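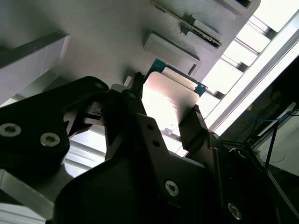 ## 4. Setting up draft night

By now you should have a league, a season and at least one administrator who remembers the password. If any of those is missing, go back to section 2. Zastia will let you open the Draft menu without them, and it will look as though everything is fine, right up to the moment you try to save.

This section covers player drafts for youth and adult flag football leagues. If your league assigns teams by neighborhood, by school, or by whoever shouts first, skip to section 5.

### 4.1 Before you start

Have these on hand:

- The final player list, as a spreadsheet
- A list of head coaches with working email addresses
- Your league's rules on siblings, carpools and coaches' kids
- A laptop, its charger, and an outlet that you have personally tested

> **Note:** "Final" means registration is closed in Zastia as well as in your heart. While registration stays open, new players go on landing in the pool, including during round three.

### 4.2 Importing the player pool

1. Go to **Draft > Player Pool > Import**.
2. Choose your spreadsheet. Zastia reads the first tab only. Whatever is on the second tab, it will never know.
3. Match your columns to ours. Name, birth date and division are required. Evaluation score, position and notes can be left out.
4. Click **Preview**.
5. Scroll through the whole preview. All of it.
6. Click **Import**.

Rows with problems turn orange and stay out of the pool until you fix them. The usual culprit is a birth date typed into the wrong column. The runner-up is a birth date that makes the player younger than the season.

The largest pool we've loaded during testing was 742 players, from the Cantero league, and it went in without complaint. The preview took a while to scroll. Larger pools should work too, but split them by division if you can.

> **Caution:** The Notes column is visible to every coach in the draft room. If a cell says "great kid, dad is a handful," the dad will have heard about it by the second pick. Clear out the column before importing, or untick **Include notes** on the matching screen.

### 4.3 Merging duplicates

Parents register twice. They do it because the first confirmation email went to spam, or because two parents each did it and neither mentioned it to the other.

1. Go to **Draft > Player Pool > Duplicates**.
2. Zastia lists pairs with the same birth date and similar names.
3. For each pair, pick **Merge** or **Keep both**.
4. When you merge, choose which record's contact details survive. If you aren't sure, choose **Keep all contacts**.

Twins show up here every year. Zastia has no idea what twins are. It sees one birth date, one last name and one address, and draws its own conclusions. Pick **Keep both** and the pair won't be flagged again this season.

> **Caution:** Merging can't be undone from this screen. To separate two records, you have to restore the pool from a snapshot (see 4.8), and any other changes made after that snapshot go with it.

### 4.4 Adding teams and coaches

1. Go to **Draft > Teams**.
2. Click **Add team** and type a team name. Placeholders such as "Team A" are fine and can be changed later. Coaches will want to change them later.
3. Under **Head coach**, enter the coach's email address.
4. Click **Send invite**.
5. Repeat for each team.

An invite stays good for 54 hours. We didn't choose that number so much as inherit it, and changing it breaks something in the reminder emails. If an invite has lapsed, click **Resend**. The old link stops working at that point, so tell the coach to use the newer email, and then tell the coach again.

Team names are limited to 30 characters. The Holtham Fightin' Storm Drains fit with room to spare, so yours should be all right.

**Assistant coaches.** Each team may have one assistant in the draft room. Assistants can see the board and edit the team's wish list, but they can't make a pick unless the head coach turns on **Let assistant draft**. Leave this decision to the coaches. You do not want to be in the middle of it.

### 4.5 Choosing a draft order

Zastia has three order types, found under **Draft > Order**.

| Order type | How it works | Good for |
|---|---|---|
| Straight | Same order every round | Leagues with returning teams and thick skins |
| Snake | Order reverses each round | Nearly everyone |
| Manual | You set every pick by hand | People with free time |

To set up a snake draft:

1. Select **Snake**.
2. Click **Randomize** to shuffle the teams, or drag them into place.
3. Click **Lock order**.

The Randomize button keeps a log of every press, with the time and the name of the person pressing it. Coaches can read this log. We mention it because someone always presses the button a second time after seeing the first result, and then has to explain that.

> **Note:** If your league draws the order from a hat, drag the teams into place and type "hat" in the **Reason** box. Any word will do, but the box can't be blank.

### 4.6 Protected and paired players

A protected player is placed on a team before the draft begins, usually because a parent coaches it. Paired players are drafted together.

To protect a player:

1. Open the player's record from the pool.
2. Click **Protect** and choose the team.
3. Enter the round the protection costs. A coach with a strong player should give up an early pick. Your league presumably has a rule on this. If it doesn't, write one before draft night, and before you look at whose kids are fast.

To pair two players:

1. Tick both names in the pool.
2. Click **Pair**.
3. Choose **Next round** if the second player should use up the team's following pick, or **Last round** if the second player should count as the team's final pick. 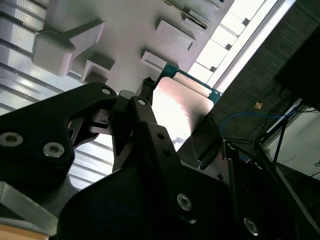
Pairs can't be chained. If Player A is paired with Player B, then Player B can't also be paired with Player C, however long the three families have been sharing a minivan. For a group of three, protect one of them by hand and expect questions.

A protected player can be half of a pair. In that case the other half is placed on the same team as soon as the draft opens, and the coach's pick is used up according to the option you chose in step 3. Check the result on the board before you let anyone in.

### 4.7 Clock and auto-pick settings

1. Go to **Draft > Clock**.
2. Set **Seconds per pick**. The default is 30.
3. Set **Warning tone** to on or off. The tone is unpleasant by design.
4. Under **When time runs out**, choose **Auto-pick**, **Skip** or **Pause**.

**Auto-pick** takes the highest available player from the coach's wish list. If the wish list is empty, it takes the highest evaluation score. If you imported no scores, it goes alphabetically, and in March you will have a team made up almost entirely of Andersons.

**Skip** moves the pick to the end of the round. **Pause** stops the clock until an administrator starts it again. New leagues tend to pick Pause because it sounds kind. It's also how a draft ends up running past the custodian's bedtime.

The shortest clock you can set is 20 seconds. Siham Hijazi, who ran the Holtham draft while we were building this screen, asked us for a shorter one and was turned down. She has since asked again.

> **Note:** The clock runs on our server, and each coach's device shows a copy of it. A coach on weak Wi-Fi may see the display jump. The server's time is the one that counts, and the pick log shows it for every selection.

### 4.8 Running a rehearsal

A rehearsal uses your real pool, real teams and real order, and throws the results away at the end.

1. Go to **Draft > Rehearse**.
2. Click **Save snapshot** when asked. Please do not click **Not now**.
3. Open the draft room in a second browser window and sign in as a test coach.
4. Make picks for two full rounds.
5. Let the clock run out at least once, on purpose, and see whether the result is what you wanted.
6. Click **End rehearsal**.

While a rehearsal is running, the board has a striped yellow border. If there is no yellow border, you are not rehearsing. You are drafting, and the coaches have been emailed.

To go back to a snapshot, open **Draft > Snapshots**, choose one, and click **Restore**. Zastia keeps your five most recent snapshots and drops the oldest when you save another.

### 4.9 Projecting the board

If you are holding the draft in a room with other human beings, you'll want the board up on a wall.

1. Connect the projector or TV before opening the board.
2. Go to **Draft > Board > Display view**.
3. Press the **F** key for full screen.
4. Use the plus and minus keys to change the text size until the person in the back row stops squinting.

Display view hides evaluation scores, wish lists and contact details. The ordinary board view hides nothing. They have similar names and sit next to each other in the menu, which we regret.

Leagues using a Flandel scoreboard can send the current pick and the clock to it over the gym's network. Turn this on under **Settings > Displays > Flandel**, then restart the scoreboard. Player names longer than the scoreboard's top line will scroll, slowly, and there isn't a speed setting.

### 4.10 If something goes wrong

**A coach can't get in.** Check that the invite hasn't lapsed, then check that the coach is using the address you invited. Most people have at least two and swear they have one.

**The wrong player was picked.** Pause the clock, open the pick log, and click **Reverse** beside the pick. Only the latest pick can be reversed. To go further back, reverse them one at a time.

**The board is frozen.** Reload the page. Picks already made are stored on the server and will come back.

**Two coaches both say the pick was theirs.** Open the pick log and turn the screen to face them.

**The draft won't close.** Some team still has an open roster spot, or a player is still in the pool. Place the player, or tick **Move leftovers to waitlist**, then click **Close draft**. Rosters go out by email a few minutes later. Requests for trades go to the address in your league settings, so check now that it isn't your personal one.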